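Reading Rooms Project: progress report to the Vundier Fund
Posted in December by the Mellano Library project team

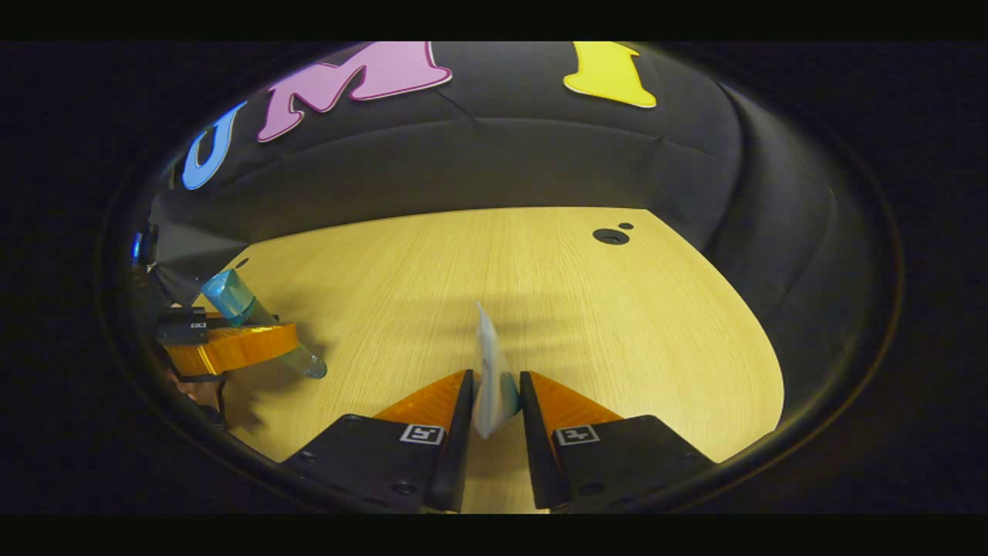 A pale card standing upright over one of the wooden tabletops.

We are at the halfway point of the grant and there is a lot to tell you! When we wrote last, the letters from the Isov mill villages were still in the tea chests they arrived in, the catalogue had no entries, and we were a bit nervous about the damp in the north store. Since then the project has become the busiest thing in the building, and we have had some lovely surprises along the way.

What we set out to do

The Vundier grant pays for 2 years of work on the mill letters: cleaning, sorting, listing and copying them, and opening them up to anyone who wants to read them. The collection holds 3,000 letters and postcards, most of them between people who worked at the Isov mills and relations who had moved away. Before the grant they could be seen only by asking well in advance, and even then a reader had to take a whole bundle and hope for the best. We promised you a proper list, a public reading afternoon, and a small travelling display for the villages the letters came from.

Sorting and cleaning

All of the chests are now unpacked. We went slowly at first, as some bundles had been tied up in an order that meant something to the person who tied them, and once that order is gone you cannot get it back. Each bundle was given a number before the string came off, and the string was kept too (we did wonder about this, but two kinds of knot have already helped us tell one family's bundles from another's).

The cleaning has been mostly soft brushes and patience. Coal dust is the main trouble. It sits in the folds and goes everywhere once a letter is opened, so opening and brushing are now done at the same sitting, and the brushed letter goes straight into its folder. A small group of letters had stuck together in the damp and we have left those alone. The conservator's quote for separating them is in the budget section below.

The north store has been dry since the gutter was mended in the autumn. We moved the boxes to the upper shelves anyway and will keep them there through the winter.

The list

This is the part we are proudest of. The old card index gave a name and a year and very little else. The new list gives the writer, the person written to, both places, the date where there is one, and a line or two on what the letter is about. That last part takes the longest and is worth every minute of it. Because of it, a reader can now ask for letters about the flood, or the dye works, or the price of boots, and we can find them before the kettle has boiled.

We agreed early on to keep the writers' own spellings in the list, with the usual spelling next to them. The mill villages had several ways of writing their own names, and people searching for their great-grandparents tend to know only one. It has made the list a little longer and a great deal more useful.

There has been some backtracking. The first batch was listed before we had settled how to treat undated letters, and it has had to be done again. We should have fixed the rule before starting. It cost us most of a month, and the work has since caught up.

Reading afternoons

We opened the first reading afternoon at 2 o'clock with chairs for 30, and had to borrow more from the children's room. People stayed until the lights went off in the corridor. Some came with family names on scraps of paper, some came because they had seen the poster at the bus station, and a whole table of retired weavers came to tell us which of the mill words we had got wrong. We had got quite a few wrong! A "piece" in these letters is nearly always a length of cloth, and we had been listing it as food. There is a glossary now, and it grows every time the weavers visit.

The afternoons have been held every month since. We have changed a few things as we went. Magnifiers are out on every table and nobody has to ask for one. Copies in large print are ready for the most requested letters. We also stopped giving a talk at the start, as it was plain that people had come to read.

The best thing to come out of the afternoons is something we did not plan for. Readers have begun bringing the other half of the conversation. Replies that were sent out of the villages have been sitting in drawers and biscuit tins all this time, and several families have let us copy theirs and put the copies alongside the originals. There is one exchange about a lost goat that runs for most of a spring, and until this year we had only the side that blamed the neighbours.

The travelling display

The display is running later than we told you it would. The panels were ready on time but the cases were not, and the first set came with lids too heavy for one person to lift safely. The Ajayi workshop has taken them back and is making lighter ones at no extra charge. We now expect the display to leave in the spring, starting at the Isov village hall and then going on to the schools. We would have liked to have it out before winter, though the hall tells us its heating is poor and that spring will bring more people in.

Each village will see a slightly different display, with its own letters at the front. The words on the panels have been tried out on the reading afternoon regulars, who cut them by half, and they are much better for it.

Copying

Copies have now been made of 300 letters, starting with the most fragile. We chose these first so that the originals need not be handled again, and they can all be read on the library's own screens. Picture quality is good even with faint pencil. Postcards have been slower than letters, as both sides need to be kept together and the cards vary so much in size. Copying will take up most of our time in the second half of the grant.

Money

Spending is in line with the plan, apart from two items. Folders and boxes cost less than we allowed for, thanks to a shared order with the county archive. The conservator's quote for the stuck letters is higher than our first guess, and we would like to ask your permission to move the saving on boxes across to meet it. No extra money is being asked for. The full accounts are in the attached sheet, with receipts available if you want them.

Between now and the next report

We plan to finish the list, carry on with the copying, get the new display cases tested and loaded, and put the glossary online. We would also love to hold one reading afternoon in Isov itself, with a few of the originals brought over for the day. The insurance for that is being looked into and we will write to you as soon as we have an answer.

You would be very welcome at any of the afternoons. Please tell us beforehand if you would like to see a particular family or subject, and we will have the folders out on the table for you.

Recent from the project
Mill words: the glossary so far
New dates for the reading afternoons
How to lend us a letter for copying
Gutter repairs and the north store
Looking after old postcards at home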